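Vadside Wipe-Clean Tablecloth, Long Size

Reviewed in our kitchen textiles pages

We've had the Vadside cloth down since October, on a table that gets breakfast, homework and a fair amount of bread dough. It replaced a plain cotton cloth that went through the wash twice a week and never came out flat. The Vadside is coated cotton, sold by Sturkell in three lengths. Ours is the middle one, 144 cm wide, and it reaches well over the sides of a standard family table.

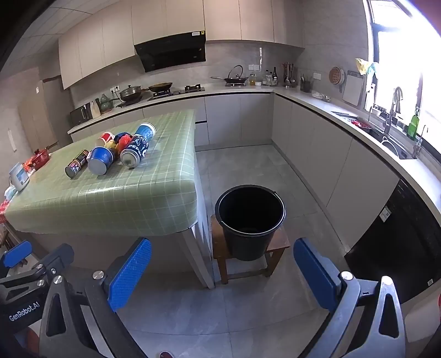
Issue 12, page 7

Out of the packet the folds were sharp and took several days to drop. Sturkell suggests a cool iron on the back, through a tea towel. I tried it on one corner and the crease went, but the coating felt tacky for an hour afterwards, so I left the rest alone. There was a faint plastic smell for the first evening and none after that.

Cleaning is the reason to buy it. Tea, tomato and cooking oil came off with a damp cloth. Turmeric left overnight did not, and there is still a yellow shadow near one end. Beetroot needed washing-up liquid and some patience. Don't use anything with bleach in it — the care label is firm on this, and a small test on the hem took the shine off. 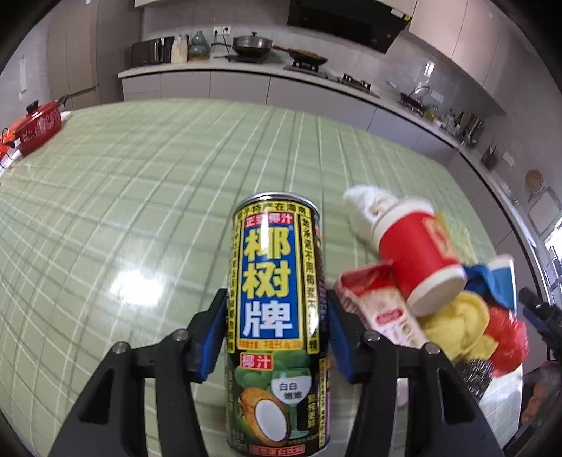 Heat is the weak point. The label says to use a mat under anything from the oven, and a mug of fresh tea left a dull ring that faded by the next morning. Cold drinks are no trouble. A grid pattern like the one under the can of coconut juice is a good choice if you cut your own cloth to length, as the lines give the scissors something to follow. Plain colours are harder to keep straight.

I also tried the Norkosora, which is thicker at 410 grams per square metre and hangs better at the corners. It costs a good deal more and is awkward to fold away. The Mahlangu is thinner and slid about on a varnished top until I put clips on it.

The hem on the Vadside has started to lift at one corner. Otherwise it has worn well, and I would buy the same length again.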